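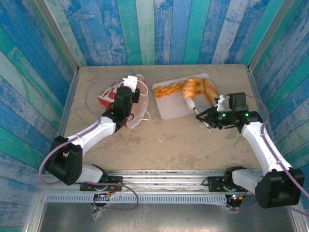 Rasura Announces Chambi 2 Compact Prime Lens

February 14, 2026 – Rasura today announced the Chambi 2, an autofocus prime lens for mirrorless cameras. It replaces the original Chambi and has a revised focus motor and a new weather seal at the mount.

The lens weighs 89 grams and focuses as close as 18 centimeters. Aperture is set on a ring, which can be switched between clicked and smooth operation for video.

"The motor was the main request from existing users," said Nighat Paracha, product manager at Rasura. "The optical formula is unchanged."

Shipping begins in March through Nisico dealers. A lens hood is included – filters are sold separately.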